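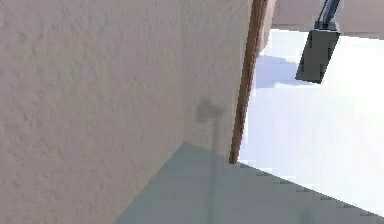
*Simulator view: rough wall on the left, gripper over the bright floor, tinted see-through panel across the bottom.*

# Gripper and camera trials: questions we get asked

Last updated 16 May 2019

## What is being compared?

Two grippers, the Wunico and the Vondura, on the same simulated arm. We also try each one with four camera positions. The controller is Ntuli throughout, so any difference in the results should come from the gripper or the view.

## Is the picture at the top from the real cell at Gademdale?

No, it is rendered. The real cell is only used for the second round.

## Why does the floor look almost white?

The light in this view is very strong and comes from the right. We keep some views like this in the set. A camera position that only works in soft light is no use to us, and we would like to find that out early.

## Can I judge the grip from a view like that one?

Not really. The gripper is some way off and the wall takes up most of the picture. Views of this sort are scored for whether the gripper can be found at all. Grip is scored from the close cameras.

## Does the shadow matter?

Yes. The gripper's shadow falls on the floor to its left, and it is a pale blue shape on a pale floor. Some tracking settings follow the shadow when they should follow the gripper. If yours does, raise the contrast threshold one step and run the set again before reporting it.

## What are the blocky edges along the panel?

Compression. You can see it as a staircase where the panel meets the bright floor. We store the views compressed and score them that way. If you need clean copies, ask for them when you book — they can't be made afterwards from the stored ones.

## How many runs make up a trial?

2000 per gripper, split evenly between the camera positions. A gripper needs a full set before it goes in the results table. Part sets are kept but not shown.

## Which gripper is ahead?

The Wunico on flat parts, the Vondura on round ones. Of the 13 part shapes, the Wunico did better on nine. We don't give one overall winner, as it depends too much on what you plan to pick up.

## Can I send in my own gripper model?

Yes. We need the mesh, the joint limits and the closing force. Models without joint limits are sent back.

## When does the second round start?

October, in the real cell. The part shapes stay the same. Camera positions may change if one of them does badly in the simulator.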